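Kirnham Strap Set: dataset card

Version 2. Last revised 2020-12-28.
Maintainers: Bernadette Pennington, Réjean Hawthorne

Summary

Kirnham Strap Set contains 400 teleoperated demonstrations of a single-arm robot working with soft bags that have a webbing loop at the top. The operator guides the arm with a handheld leader device and sees only the wrist camera view and one fixed overhead view. The set was recorded at the Dunleavy site and is meant for imitation learning on fabric and strap handling.

Task

The robot starts above the counter. The operator brings the tool down to the strap loop, hooks or grasps it, lifts the bag clear of the surface, moves it to a marked position and lets go. The bag may start upright, leaning or folded over. Operators were told to approach the loop from above where they could, and to back off and try again after a miss. Retries are kept in the recording and marked in the annotation file.

Each episode carries one of two outcome labels, "placed" or "not placed". The label is given by the operator at the end of the episode and checked by one of the maintainers. Disagreements are settled in favor of the maintainer's label, and the original is stored in the field operator_label.

Wrist view

The wrist camera is the main input for the last part of the approach. At close range the bag takes up much of the image and is often out of focus, so fine alignment depends on the loop itself. Backgrounds were left as they are at the site. Patterned wallpaper and veined marble are common behind the bag, and models trained on plain backgrounds should be expected to have trouble with them. 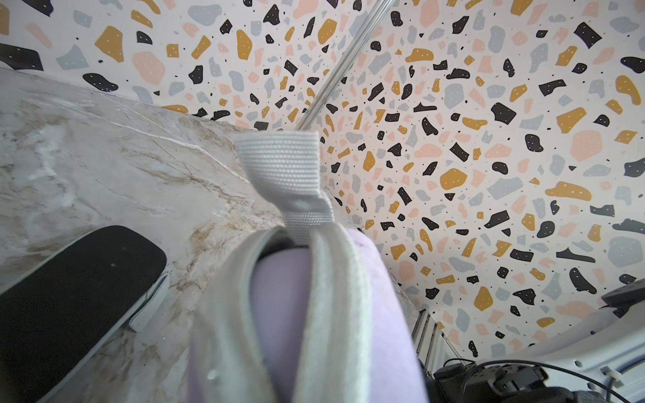 Wrist camera view: thin metal rod just above the gray strap loop, pale gray bag with lavender fabric inside.

Segmentation masks are supplied for the strap loop in 2000 wrist images. Masks cover the visible webbing only. Where the loop is folded over, the hidden layer is not estimated. Bag fabric and lining share one class, since annotators could not separate them reliably when the image was blurred.

File layout

episodes/ one folder per demonstration
episodes/N/wrist/ wrist camera images
episodes/N/overhead/ overhead camera images
episodes/N/state.csv joint positions, tool pose, tool command
episodes/N/meta.json operator code, bag code, outcome, retry marks
masks/ strap loop masks, named by episode and image index
splits/ train and test lists

The test list holds out two bag codes completely. Do not tune on them.

Collection

Eight operators took part, all after a practice session that is not included in the data. Recording used the Fostalness leader device and Bultance logging software. Camera and state streams share one clock. In episodes recorded before August, the tool command lags the tool pose slightly; the loader corrects this by default, and the correction can be turned off with raw_time=True.

Known limits

No force or touch data. Contact with the strap has to be inferred from the images and joint positions.

Right-handed operators are in the majority, and most approach paths curve the same way as a result.

Lighting was not controlled. Bright spots on pale fabric are frequent.

Cables and other equipment near the counter were not removed or masked out.

Corrections

Send label errors to Réjean Hawthorne with the episode number and image index. Requests for the uncompressed overhead images go to Bernadette Pennington.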